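Tabletop Handling Cell: Frequently Asked Questions

Belitz Laboratory, Hutchins Building
Last revised 28 September 2020

The answers on this page apply to the tabletop handling cell operated by the Belitz Laboratory and to its sister installation at Flisside. Users of the Kerkulia cell should consult the instructions kept at that site.

Who may set up the cell?

Any person who has completed the cell induction and whose name appears on the current user list. Visitors may watch a run from outside the marked floor area but may not place or remove items on the table.

How is the table prepared before a run?

The tabletop is wiped with a dry cloth and left clear of tools, cups and paper. Dishes and trays are then set down at their taped positions. A dish belongs with its rim at the tape, not near it. Most failed pickups reported to the laboratory in August were traced to a dish that had been put back by eye.

What are the strips of tape for?

The tape marks the home position of each item. Translucent tape is used throughout; colored tape was withdrawn after it was found to confuse the vision software under certain lights. Some strips remain partly under the item they mark, and these should not be trimmed.
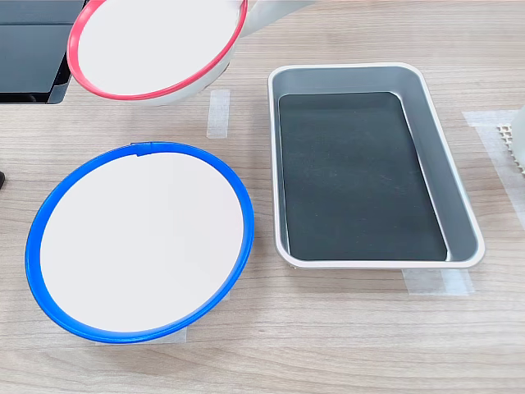 Red-rimmed dish held in the gripper, with the blue-rimmed dish and the lined tray on the table.

May I move or replace a strip of tape?

Strips that have lifted at a corner may be pressed down again. A strip that has come away entirely must be replaced by cell staff, who will check the position against the layout sheet and run a short test before the cell is released. Please do not place new tape over old tape – the added height can catch the edge of a dish.

How often is the gripper inspected?

The gripper is inspected after every 20 hours of operation. Staff check the contact surfaces for wear, confirm that both sides close evenly and wipe away any residue. Users who notice a dish slipping or turning in the grip should stop the run and report it, even if the lift was completed.

What should I do if the arm stops while holding a dish?

Press the stop button and leave the dish where it is. Do not pull it from the gripper. Once the controller shows that motion is disabled, support the dish from below with one hand and select Release on the panel. The dish is then returned to its home position and the arm is sent to rest before the run is restarted.

Does the tray need any special care?

The liner should lie flat on the tray floor. Light scuffs do not affect operation. A liner that curls or slides must be replaced. Spare liners are stored in Cabinet 4 and should be signed for on the sheet inside the door.

Is recalibration needed after the table has been moved?

Yes. Any movement of the table, however small, requires the full 13-step calibration. Users should allow one hour and should not book a run directly afterward.

Whom do I contact about a fault?

Faults are reported to Maricel Macaraeg, Cell Supervisor, Room 8, Hutchins Building. Reports should give the time of the fault, the item being handled and any message shown on the panel. The cell remains out of service until the report has been signed off.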